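Mallstead Rimmed Tray, salmon pink

I have bought more trays than any one household needs, and my family has stopped asking why. Most of them end up under a plant. The Mallstead came home with me in March, and four months on it is still on the table every single day, so I thought it deserved a proper write-up.

I wanted it for tiles. I keep a little collection of small sample tiles for planning colors (a splashback, a shelf, whatever I'm dreaming about that week), and they used to live in a biscuit tin, where they clinked and chipped and I could never find the gray I was after. Now they sit out flat in two rows and I can shuffle them while the coffee brews. The rim is just high enough to stop them sliding off when I carry the whole thing to the window, and the rounded corners are kind to the hands — and to the hip, if you are as clumsy around tables as I am!

The color worried me. Salmon pink sounded like a lot on the website, but it is soft and cheerful in the room, and it gets along with grays and dark tiles far better than the Zirnside tray I had before, a cold white thing that showed every crumb.

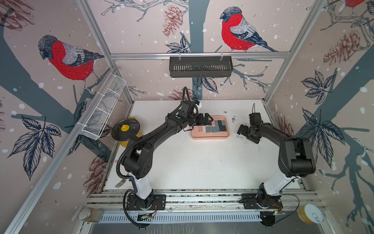 Tiles in the tray, with the yellow pot at the left.

A couple of grumbles. It shows fingerprints along the rim, and the shop at Werwood only carries the one size, so if your collection grows you'll be stacking. I paid 40 dollars, and the Mahawong version is 8 dollars less, though my sister-in-law's has a lower rim and things do wander off it.

Would I buy it again? Yes, and I have my eye on a second one for the hall, for keys and letters and all the bits that come out of coat pockets. Four and a half stars, with the half held back for the fingerprints.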